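I have a rule about science kits with a big number on the box. This one said "100 experiments," and my kids talked me into it anyway. It's a crystal and chemistry set from Schmieder, bought used, and the seller swore it was complete. It was missing the goggles and one of the measuring spoons.

So, the 100. We counted on Thursday after dinner. Eleven of them are "look at the powder through the magnifier." A whole page is the same cabbage juice test with a different thing from your fridge each time. By my math you get maybe five real projects, and two of those need distilled water and a week of patience. 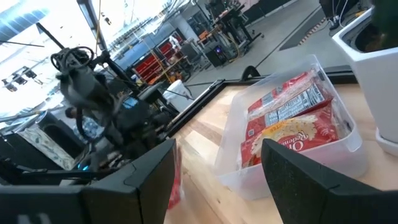
Snack packs in the clear bin

The volcano worked, because vinegar and baking soda always work. I don't see why I'd pay Schmieder for it. The crystal garden was supposed to show growth "overnight." Ours showed a crust. My daughter liked the crust, I'll give it that.

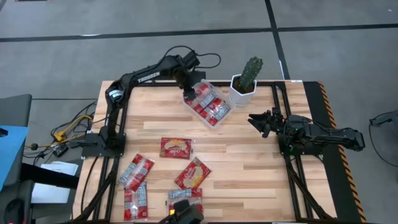 Red packets, a tray and a cactus on the worktable

People keep telling me to try Zusteck instead, the snap-together circuits. Their ad claims 3,000 combinations. I'd like to know who checked. If moving one wire over a peg makes a new combination, then my sock drawer is an engineering kit too.
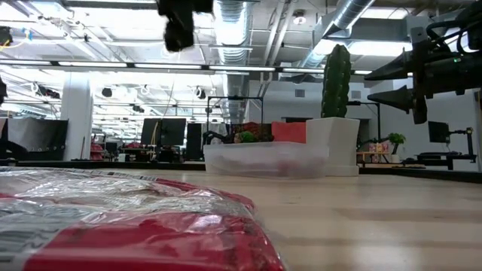 Cactus and storage bin

Would I buy it again? At the used price, sure. New, no way. Get a bag of alum from the spice aisle, some string and a jar, and you've covered the best part of the manual. We're starting the second crystal batch this weekend, with hotter water this time, and I'm not promising anybody anything.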